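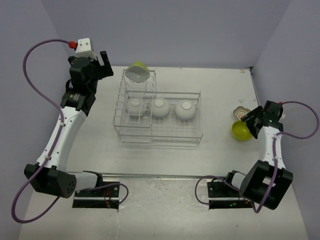 I've washed up by hand for most of my adult life (our flat in Gusville has a kitchen with no room for a dishwasher, unless we give up the oven, and I like a roast) and for years I did it badly. Greasy glasses, a smell in the sink, a rack with that orange crust underneath. So here are the things I do now, in no particular order.

Glasses first, pans last. Mum told me this when I was eight and I ignored her until I was thirty. The water stays clean so much longer, and you don't end up with a film of lamb fat on your good tumblers.

Scrape properly. I keep an old silicone spatula by the sink just for plates, and everything goes in the compost caddy before it goes anywhere near water. Our drain has been blocked once in 6 years, and that was rice. Rice is the enemy!

Use less detergent than you think. One small squirt does a full sink. If you're still seeing suds on the rinse you've overdone it, and the suds are what leave those cloudy streaks on dark bowls.

For burnt pots, I put in a couple of tablespoons of bicarb, cover the bottom with water, bring it to a simmer for ten minutes and then go and do something else. Don't do this with bare aluminium, it goes a horrible dark colour. Ask me about my Mavoretti saucepan.

Now, stacking. Bowls want to lean, with the opening facing down or forward so the water has somewhere to go. Flat upside down on a tray they just trap a puddle. Big plates at the back, little ones in front, and leave a gap between each if you've got the space. Cutlery handles down, except sharp knives, which I wash, dry and put away straight off because I've got kids who grab.

The rack itself needs a wash too! Once a fortnight mine goes in the laundry tub with 200 mL of white vinegar and enough hot water to cover it, for half an hour, then a going over with an old toothbrush where the wires cross. Rinse it well. If the coating has chipped and rust has started, you can dab on a bit of clear nail polish once it's bone dry, though keep that to the feet and the underside where nothing you eat off will touch.

And while you're there, do the painted surfaces nearby. Splashes dry on them and you stop noticing. A damp microfibre cloth with one drop of detergent, wiped in long strokes, then a dry cloth. No scourers on paint, ever. I took the colour clean off a cupboard door in our last place with one.

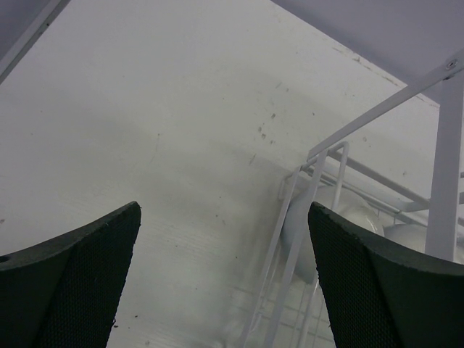 White paint, faintly streaky up close.

My neighbour Zerrin Tuncer swears by a squirt of methylated spirits in the last wipe. I find it a bit whiffy, but her cupboards do look good.

Tea towels: linen for glasses, cotton for everything else, hot wash, and skip the fabric softener or they'll just push the water about.

Next time I'll do the oven, once I've worked up the courage to open it.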